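Search this repository... Go Clear

# Flelitine: small chores with hand-held grippers

Hi! This is the data card for Flelitine, a set of tabletop chores I've been recording at Clodell with a pair of hand-held grippers. It holds 263 episodes so far. I started in May and I'm still adding to it, so pull again before you train anything serious.

## What you get

Every episode is one person doing one short chore at a table, a gripper in each hand. You get the head view, the pose of both grippers, how far open the jaws are, and a line of plain text saying what the chore was. There are nine chores at the moment. I wrote the text lines myself and kept them boring on purpose ("throw the tissue away"), though Funmilayo Odukoya went through later and added a second wording for each one, and hers are better. Use both if your loader lets you.

Folders go by chore, then by episode. If you see a folder starting with an underscore, skip it, that's my scratch pile.

## Loading

The reader is called Triệu. Install it from the main branch, point it at the top folder and it'll find the rest. It wants the accent in the name when you import it, and yes, I've been asked to change that (open an issue if your editor chokes, I'll add an alias at some point!).

Ullau checkpoints from before the pose change won't load these files. Convert first with the script in tools/, and give it a while, it's slow on the longer episodes.

## How I record

Set the props out, start the recorder, pick up both grippers, wait for the beep, do the chore, hold still, stop. I move the props a little between takes so the model doesn't just memorize one spot on the table. If I fumble and recover, I keep the take and tag it "recover". If I drop something on the floor, I throw the take out.

The room lights stay low and the table stays put. I tried it brighter for a bit and the glare on plastic was awful.

## The trash chore

This one gets the most questions, so a few extra notes. The can is the little white one with the flip lid, with a liner folded over the rim. The left gripper works down by the base and the right one carries the tissue. Tissues are a pain: they squash differently every time, and the jaw opening tells you very little about whether you've got hold of one. Go by the head view for that.

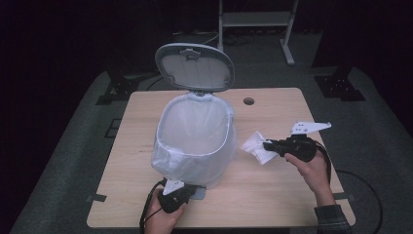

## Known problems

- In four episodes the left jaw reading sticks at closed. They're listed in bad_jaw.txt.
- Two episodes have the text lines swapped. I'll fix it in the next push.
- Right-handed bias all over the place. I'm the one doing most of the recording and I'm right-handed, so mirror the data if that matters to you.
- Gripper cables show up in the head view. I don't mask them.

## Questions

Open an issue and tell me which episode number you're looking at. Pull requests for the converter are very welcome, especially if you can make it faster.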